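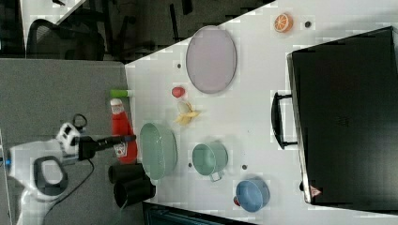

How to prepare an inventory before letting a furnished flat

An inventory is the document you will rely on if you and a tenant disagree about the state of the property at the end of the let. It takes an afternoon for a one-bedroom flat. Do it after the cleaners have finished and before any keys are handed over.

What you need

A notepad or laptop, a tape measure, a phone for photographs and copies of the appliance manuals. A printed floor plan helps in larger properties. The flat used for this guide, in Vivmont, has 48 entries in the kitchen and 151 in total.

Step 1: Work room by room

Start at the front door and go clockwise round each room. Record the ceiling, walls, floor, windows and doors first, then the furniture, then the small items. Give every entry its own number. Leave a blank column on the right for the tenant's comments.

Step 2: Describe condition in plain terms

Use the same few words throughout: new, good, fair, worn, damaged. Add the detail after the word. "Fair, two scratches on left arm, 20 mm each" is useful. "Okay for its age" isn't. Write down the make of each appliance and whether it was switched on and tested.

Step 3: Don't skip the kitchen cupboards

Small items cause more arguments than sofas do. List crockery, pans and utensils by type and quantity, and note any chips. Throw out opened food left by the last occupant, and leave it off the list.

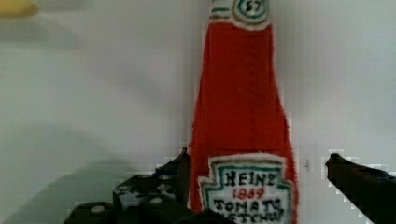
Step 4: Take meter readings

Read the gas, electricity and water meters on the day the tenant moves in. Copy the figures exactly as shown, such as 1,142, and photograph each dial. Write the serial number beside the reading.

Step 5: Get it signed

Give the tenant two copies and ask for one back within seven days, signed on every page with any comments added. Keep it with the tenancy agreement until the deposit has been settled.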